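Rokon Gripper Jaw Kit, Handmont arms
Part 1083 - replacement under safety notice, 13 July 2023

This kit replaces the jaw carrier on two-finger grippers shipped before November. On the old carrier the position sensor can lose its zero after a protective stop. The controller then reports the jaws closed when they are open, and the next move starts without a grip check.
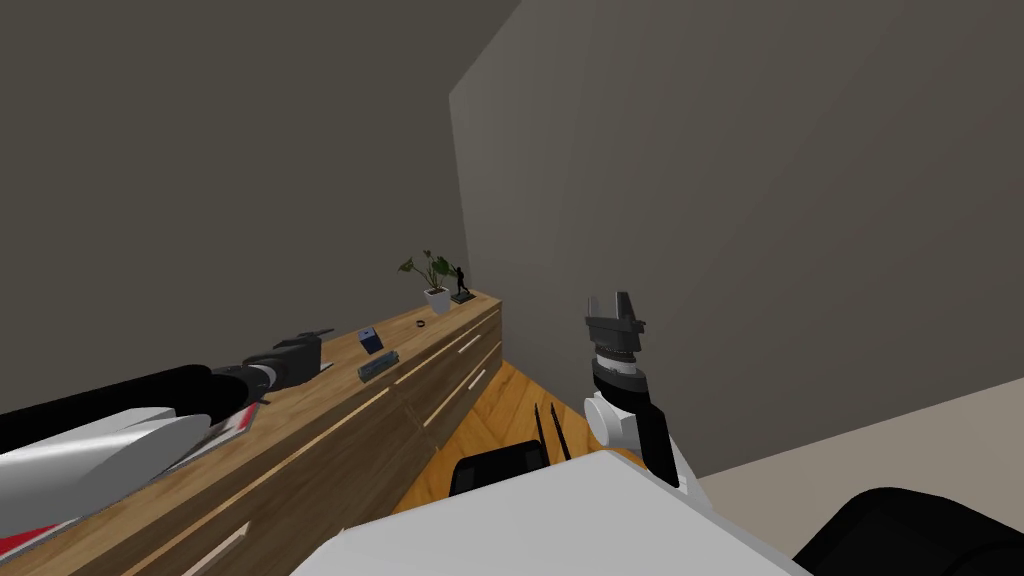
Affected units are identified by the last digits on the wrist label, 200 through 874. Stop the arm before reading the label. An arm parked with its gripper pointing straight up, like the right one over the parquet, still has to be powered down before anyone touches the fingers. Carriers outside that range need no work.

Contents: carrier, sensor ring, four screws, thread lock. Fitting time is 60 minutes per gripper. Re-zero at the controller before the first move. 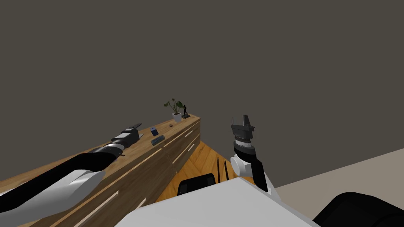

Rerkcombe service asked whether a software reset would do until the kit arrives. It will not. The reset clears the message and leaves the offset in place.

Until the kit is fitted, run at reduced speed and keep people out of reach of both arms. Do not bypass the grip check.

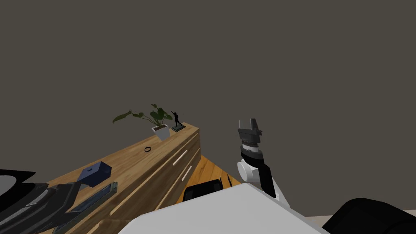

The Cabanatuan depot reports that the fault came back on one unit refitted with the old sensor ring. Use the new ring - the old one fits but reads wrong. Return removed carriers with the order form.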